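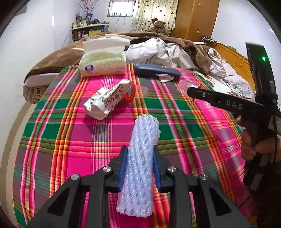

Foam sleeve and the rest of the small stuff, on the bed for sorting

nstanciu
Clearing out the guest bedroom this month and I've got to the bed, where everything without a home ends up. My question is about the white foam mesh sleeves, the stretchy net kind. I have a drawer full of them. Do people keep these or throw them out? My town won't take them in curbside recycling, I asked.

The room has to be usable by the end of September. My cousin Thibault is staying 7 nights.

We use this site's cookies to remember your login and to count visits. Accept all | Settings

datden_122
Keep ten, toss the rest. They're good for wrapping glasses and Christmas ornaments. Ten is plenty unless you're moving house.

marrowfield
I disagree with tossing any. They flatten to nothing. I keep mine in a shoebox and used every one when I packed my mother's kitchen. Slide one over a bottle, put the bottle in the box, done. Newspaper leaves ink on everything and bubble wrap costs money.

datden_122
They don't flatten to nothing. They spring back. I had a grocery bag of them in the hall closet for two years and it fell on me whenever I opened the door.

marrowfield
Roll them tight and put one inside another.

nstanciu
Mine do bunch up pretty small when rolled. I could use a few on the bottles and jars on the white shelf, which are next on my list. Those are going in a box until the visit is over.

pinelot
Why are the bottles and jars going in a box? If it's a guest room he needs the top of that shelf for his phone and glasses, fine, but you could clear the top and leave what's lower down.

Also, work on a bare sheet if you can. I see tissues, a crumpled paper package and a plastic bag already, and you've got the brown blanket and the floral bedding piled behind it. Put the bedding in the wash first and you'll have twice the space to sort on.

nstanciu
The washer is the slow part. It's an old Brovik and a normal load takes 55 minutes, so the bedding is waiting its turn. The floral set goes in first, then the fleece. The plaid sheet goes last because I'm using it.

pinelot
OK, that makes sense. Don't put the fleece in the dryer on high. Mine came out stiff.

Radu
Thibault Besson? If it's the same one, he stayed with us last spring and never unpacked his suitcase. I wouldn't worry much about the shelf.

nstanciu
Same one. He'll still want somewhere to put his coffee.

hobbs_lane
Back to the foam. Ask at a thrift store. Ours took over 50 from me and the woman at the register was glad to have them for the glassware. Call first, some of them have no room to store packing.

For the paper and the plastic bag I wouldn't sort at all. Get a trash bag, stand it by the bed, and anything you can't name a use for goes in. Tissues on the nightstand.

marrowfield
A thrift store is a fair answer. Better than the trash, anyway.

datden_122
Agree with that one.

nstanciu
Called the thrift store on Brovwood and they'll take them if they're clean. I'm keeping a dozen for the jars and dropping off the rest tomorrow after work. First load is in the washer now.

pinelot
Check behind the headboard before you make the bed up again. I found three socks and a library book behind mine.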